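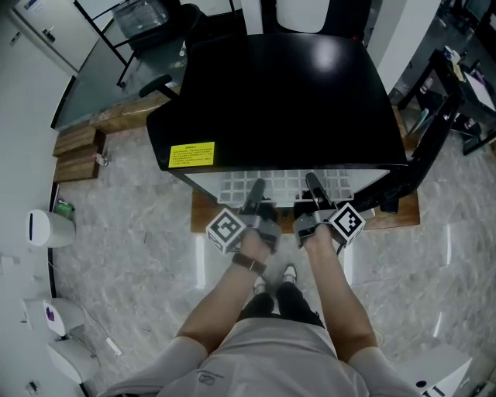

Chapter 7
Faults That Do Not Announce Themselves

By the end of this chapter you should be able to:
tell a stopping fault from a silent fault
explain how a tracking error made during recording turns up later as a movement error
write a simple acceptance check for recorded demonstrations
say when a robot cell should be taken out of use while the cause is still unknown

7.1 The Plerkach arm

On a Monday in June a robot arm in the test cell at Plerkach pushed its finger into the back wall of a freezer compartment and kept pushing. The force limit did not trip, having been set for lifting full trays, and the arm leaned on the plastic until Mimoza Stoyanova, who was running the cell, pressed the stop button. The wall cracked. No one was hurt. The controller log held no error of any kind. As far as the arm was concerned, it was still moving through open air towards a point a little behind the wall.

The arm had learned the task from people. In the project, called Greltolia, an operator held a gripper in each hand and did the job directly: reach into the compartment, place or take an item, draw back. A camera on each gripper recorded the view, and software worked out from that view where the gripper had been at each moment. The arm was then trained to copy those paths. The set used for the June model held more than 1,000 recordings, of which 600 were made at a fridge or freezer.

Stoyanova's first thought was the arm itself. She checked the joint zeros, the base bolts and the mounting of the finger, and found nothing out of place. The arm was repeating what it had been taught, and doing so well. Salvador Antunes, who looked after the recordings, took two days to accept this and then began replaying them one at a time against a drawing of the compartment.

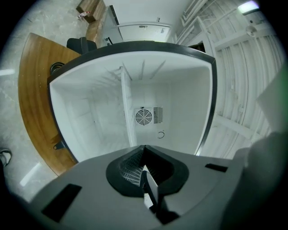
Page last changed: June, revision 4 (section 7.2 reworded, exercise 3 corrected)

7.2 Where the error came in

Tracking of this sort depends on the camera finding small features and following them from one moment to the next. A room is full of them: door handles, chair backs, edges of desks. The inside of a fridge or freezer is mostly smooth white plastic. There may be a fan grille, some vent slots and a divider, and between them large areas with nothing for the software to hold on to. A fan grille brings its own trouble, as its rings and spokes look much the same after a small turn.

Antunes found that the computed path was sound while the gripper was outside. Once the gripper went in and the room dropped out of view, the path began to drift. In 115 of the freezer recordings it drifted far enough to pass through the back wall on the drawing. A real hand cannot do that, so the path had to be wrong.

The recording software did keep a tracking score, but it reported only the average for the whole recording. An operator who spent most of the time outside the compartment got a good average however bad the middle part was. Every one of the faulty recordings had been passed. 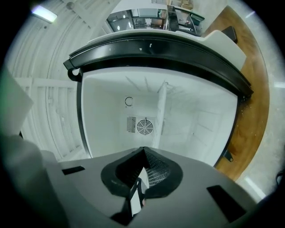 The drift was also not random, and this made it worse. If the errors had pointed in all directions, training would have evened out a good part of them. They leaned one way, deeper into the compartment, and the model learned the lean as if it were part of the task.

7.3 Stopping faults and silent faults

A stopping fault halts the machine or raises an alarm. A blown fuse is one, and so is a tripped light curtain. A silent fault leaves the machine running and reporting that all is well. The Plerkach case contains two silent faults, one in the recordings and one in the force limit — and it took both to crack the wall.

The cell stayed out of use until both had been dealt with. The force limit was lowered for empty-handed moves, and the tracking score is now reported as its lowest value over any one second.

Exercises

1. List three places in the Plerkach work where the fault could have been caught. Which would have cost least?
2. Why is an average a poor acceptance test here? Sketch a score against time that would pass on average and fail on its lowest value.
3. A second set holds 800 recordings made at an open shelf. Would you expect the same drift? Give your reasons.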